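We use cookies to remember your settings and to count visits. By carrying on you accept this. Accept / Manage settings

Lellden Film and Video Society
Minutes of the equipment meeting, 4 February 2020

Present: Sabine Sperling (chair), Meirion Kneath (minutes), Carter Cloutier, Pascal Baumgart, Brândușa Iordache, and members as signed in the book.

The meeting opened at half past seven in the upstairs room.

1. Minutes of the last meeting

Agreed with one correction. Under "Lenses" the 50mm was recorded as going back to the supplier. It was the 35mm. Meirion to amend the copy on the website.

2. Matters arising

The card reader in the edit room has been replaced. The old one should not be used, even for stills cards, and Carter has taken the cable off it.

The slider is still at the repairer. No date given. Pascal to ring again.

The bottom drawer key has been found and is back on the hook.

3. Main camera

The society's main camera has been in use for five years. Sabine asked whether to repair it, replace it with the same make, or change to a different system. She had circulated a sheet beforehand with the faults reported by members:

- the side screen goes blank when folded past a certain point
- one of the two audio inputs crackles
- the record button sometimes needs pressing twice
- the fan is loud enough to be heard on a microphone mounted on top

Carter has had a repair estimate from Skindonum, covering the screen hinge and the audio board. It does not cover the fan, for which the part is no longer made. The estimate is £918 including return carriage and is held until the end of the month.

Brândușa said that was a lot for a camera that would still be noisy. She had borrowed the Riquelme R2 from a colleague for two evenings and brought her test footage on a drive. It was shown on the large monitor. The first clip was an interview under the room's own lights, the second a walk along the canal towpath at dusk, the third a band rehearsal.

Comments on the footage:

Pascal thought the skin tones were better than the present camera gives without grading. He was less happy with the towpath clip, where the street lamps had a green edge.

Carter asked what profile had been used. Brândușa said the flat one for the first two clips and the standard one for the band. Carter thought the green edge could come from the lens, an old adapted zoom, and would like to see it again with a modern lens before blaming the camera.

A member at the back asked whether it could record for a whole stage play without stopping. Brândușa had only run it for 60 minutes on mains power. It did not stop or give a warning in that time. She had not tried it on battery for that long.

Meirion raised file sizes. The archive drives are already filling up and the R2 makes larger files than the present camera at its normal setting. There is a smaller setting but it drops the colour depth. It was agreed that the archive would need to be looked at whichever camera is chosen (see item 6).

Sabine then went through the alternatives. The Plodano has built-in filters and full-size audio sockets, which the R2 does not. It is heavier, and would not go on the small gimbal. Pascal has used one at work and found the menus slow to learn. He thought newer members would struggle with it on a first shoot.

There was a longer discussion about lens mounts. The society owns seven lenses in the old mount. They would fit the R2 with an adapter, though autofocus would be lost on three of them. They would fit the Plodano directly. Carter pointed out that hardly anyone uses the autofocus as it is.

Agreed: not to accept the Skindonum estimate. The present camera to be kept as a second body for locked-off shots, with sound recorded separately.

Agreed: Carter and Brândușa to arrange a side-by-side test of the R2 and the Plodano before a decision is made. The same lens is to be used on both if possible. Test to include a person talking, a window behind a subject, a slow pan, and a continuous recording on one battery.

4. Sound

Pascal reported on the wireless microphones. Set A is working. Set B drops out when the receiver is in a bag, and he now thinks the aerial is damaged inside the casing. He has marked it with yellow tape. Members can still book it for indoor use if the receiver is left out on a table.

The two clip microphones that came back without windshields have had new ones fitted. Members are asked to check the small tin before returning a set.

Brândușa asked for a second boom pole. The present one was double-booked twice in the autumn. Sabine said a basic pole could be bought out of the current budget without a vote. Agreed. Pascal to order.

5. Lighting and grip

The large softbox has a torn seam. Carter has stitched it and it holds, but the front panel is now slightly tight to fit. Start at the corner with the white thread and work round.

One of the LED panels is showing a different colour from its pair. Meirion measured both at the same setting and the difference was visible on a grey card. For now they should not be used together as key and fill. Anyone who needs a matched pair should book the two smaller panels.

The black cloths were discussed. Several have been put away folded with grip clips still attached, which has left marks. Please take the clips off, shake the cloths outside and roll them. The heavier black cloth is to stay on the top shelf.

Sandbags: there are enough, but two are in somebody's car. Would whoever has them please bring them back.

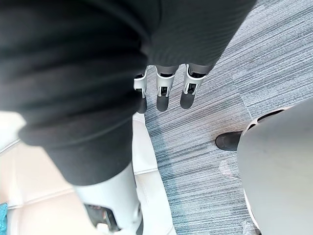 6. Archive and storage

Meirion gave the position. The society has two main drives and one off-site copy, kept at Sabine's. The first main drive is full and is now read only. The second is filling faster than expected, mostly with multi-camera recordings of the concert season.

He suggested three changes. Raw footage from finished projects should be kept for two years and then offered to the member who shot it. Finished films should be kept for good, in one master copy and one small viewing copy. Project files should be kept with the master, with a note of which version of the software made them.

Carter was against deleting anything from the town history series. He said the interviews could not be done again and the unused material was often more useful than what went into the films. This was generally supported.

Agreed: the two-year rule to apply to all projects except the town history series. Members to be written to before anything is removed.

Meirion has found 27 folders with no name or date on them. He will put a list with a still from each on the noticeboard. Anything not claimed by the August meeting will be moved to a separate drive and dealt with after that.

A new drive will be needed this year. Meirion to get prices for two sizes.

7. Editing software

The version on the edit room computer is two releases behind. Brândușa would like to update, as members working at home on the newer version cannot bring their projects in. Pascal was worried about opening older projects once it is done, having lost a set of titles that way at the last update.

It was suggested that the update wait until the spring competition entries have been handed in. Nobody objected. Brândușa to make a full copy of the system drive first and to leave a note on the monitor on the day.

The colour settings on the left-hand monitor keep being changed. The correct preset is number 4. Please leave it there.

8. Training evenings

The introduction to the camera kit was attended by 17 people, and the room was too full for everyone to handle the equipment. Sabine proposed running it twice, with the group split between beginners and those who have used a camera before. Agreed.

Topics asked for on the feedback slips: exposure without relying on the automatic setting, recording speech outdoors, and how to label and back up cards. Pascal will do the outdoor sound evening. Carter will do exposure. Meirion will do cards and backup, and will keep it short.

9. Booking the kit

The shared calendar is working better than the paper sheet, though some members are booking the whole kit when they only want the tripod. Please book single items. Late returns are still causing trouble at weekends. If you are going to be late, ring the next person on the list as well as Carter.

A member asked if kit could be lent to non-members for a school project. Sabine said not without a member present for the whole shoot, as the insurance is written that way. She will check the wording when the policy is renewed.

10. Any other business

The projector bulb warning has come on. A spare is in the cupboard under the screen.

Brândușa has a box of mini DV tapes from a former member's family and asked whether the society still has a working deck. Carter has one at home and will bring it in. He would like help with the labelling.

The side door sticks in wet weather and must be pulled shut from the outside.

11. Actions

Carter and Brândușa: camera comparison test
Pascal: ring repairer about slider; order boom pole
Meirion: amend last minutes; list of unnamed folders; drive prices
Brândușa: copy of system drive, then software update after the competition
Sabine: dates for the two introduction evenings; insurance wording
Carter: bring in tape deck

The meeting closed at twenty-five to ten. The date of the next meeting will be sent round by email once the camera test has been fixed.

Recent items
Spring competition: rules and entry form
How to book equipment
Outdoor sound: notes for beginners
Town history series: interviews still to be logged
Minutes of the annual general meeting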